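**Ferkemik opens orders for chip-handling gripper kit**

Aug 23, 2024

Ferkemik has started taking orders for the Bretar, a two-finger gripper kit for shops that sort, test and resell used server processors. The kit went on the company's price list this week at $1,407, with first deliveries promised in two weeks.

Buyers get the gripper, a spare set of textured pads, a wrist camera and the mounting brackets. The robot arm is not included. Ferkemik lists four arms the kit will bolt onto without an adapter and says it will quote for others on request.

The company says the fingers are meant to take a processor by the edges of its green substrate and keep clear of the contacts. Grip force is set in software and can be saved for each chip size. Ferkemik rates the pads for 2,000 picks before they need changing. A replacement pair costs extra.

Zivov, a parts reseller, had an early unit on its bench in July and ran 300 used processors through it. The reseller said setup took most of a day, mainly because the camera had to be lined up again each time the bracket screws were tightened. It also asked for a longer cable. Ferkemik said the longer cable will ship with all orders, but the brackets have not changed.
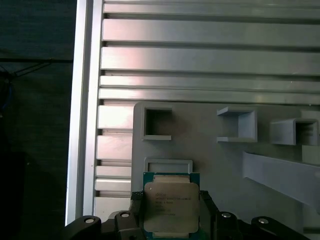

*An Intel Xeon processor held by its sides between the gripper's two fingers, with square holders on the plate behind.*

The price does not cover holders or fixture plates, which customers can make themselves from drawings on the Ferkemik website. Software updates are free for the first year. The company has not said what they will cost after that.

Sales are limited to the United States and Canada for now. Orders can be placed by email or through the company's web store, and a larger version for wider parts is planned for next year.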